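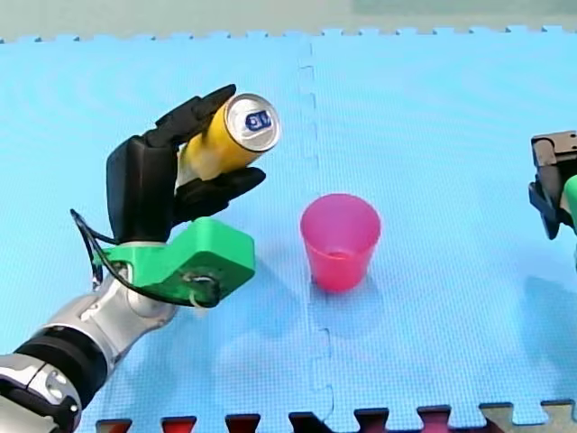
Figure 6.1 A black robotic hand holding a yellow can, with a pink cup on the mat.

Chapter 6
Grasping: From Reaching to Holding

In Chapter 5 you moved the arm to a point in space and stopped there. The gripper stayed open and the mat was clear. In this chapter the arm has to pick something up, carry it, and put it down again, and you will work with two arms that share one workspace.

The project that runs through the chapter is called Millet. It is a tabletop challenge in which a team chooses everyday objects and writes a routine that moves them from one part of the mat to another. The rules are short and are printed at the end of Section 6.2. Read them before your team chooses its objects. Teams that used the Mako controller in Chapter 5 should keep it, along with their calibration file.

What a grasp is

A grasp is a set of contacts between the robot and an object that keeps the object from moving in ways you don't want. Take a drink can. Fingers on one side and a thumb on the other will press it from opposite directions. If the two forces line up, the can stays put. If they do not line up, the can turns, and the turning gets worse as the squeeze gets harder.

Friction does much of the rest. The standard rule is that the greatest friction force a contact can supply is proportional to the force pressing the surfaces together. It is usually named for Coulomb, although work on friction by Navier's generation, which gave us the 1821 date you will meet in the reading list, went on to deal with fluids. You will need only the simple form, given in Section 6.3.

Two kinds of gripper are used in the project. A parallel-jaw gripper has two fingers that close in a straight line toward each other. It is easy to program, and its grip can be described with a single width and a single force. A multi-fingered hand can wrap around a curved side, but each finger has its own joints to set – and its own ways of going wrong. Begin with the parallel jaws if your team has not programmed a grasp before.

Objects that change shape

A plastic cup bends when it is squeezed. Foil gives way and keeps the new shape. For objects like these, the force you set at the start of the grasp may be the wrong force a moment later. The pad on the end of the finger matters here as much as the code does. A wide pad spreads the force, and a textured pad can help prevent slipping.

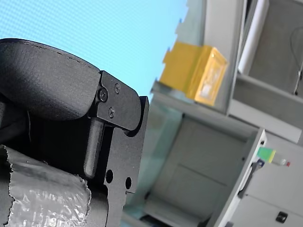
One comment in the Ulus team's logbook, dated 3/8/18, said that the team had spent most of its time on the arm path and should have spent it on the fingers. The path was fine after the first session, the comment went on, but foil never felt the same to the gripper twice, and a force that worked in the morning crushed the wrapper after lunch. The writer wanted every team to test its softest object first.

The Ulus team did change its order of work after that entry. Its members stopped editing the path and ran one object at a time with the force raised in small steps. Their settings are not given in this book, and they would be of little use on a different gripper. The method is used again in Lab 6A.

Keeping a record

Each attempt goes in the log, whether or not the object was lifted. Write down the object, the gripper, the force setting, and what happened, using the codes in Table 6.1. The Nullow viewer stores up to 2000 attempts for each team. Export your log before you reach that limit. A team needs at least 100 attempts on one object before it does the analysis in Section 6.5. Repeats with the object turned to a new angle count toward this total.

Do not delete failed attempts. A drop during the lift and a drop during the carry have different causes, and you will sort them in December when the project reports are due.

Before you begin

Check that you can do the following:

Move each arm to its rest position and stop it by hand.
Open and close the gripper from the Mako menu.
Read a force value in newtons and convert it to the controller's own scale.

If the last item is new to you, go back to Section 5.4 and work through the conversion problems. Section 6.1 starts with a single object and a single arm. The second arm stays parked until Lab 6B.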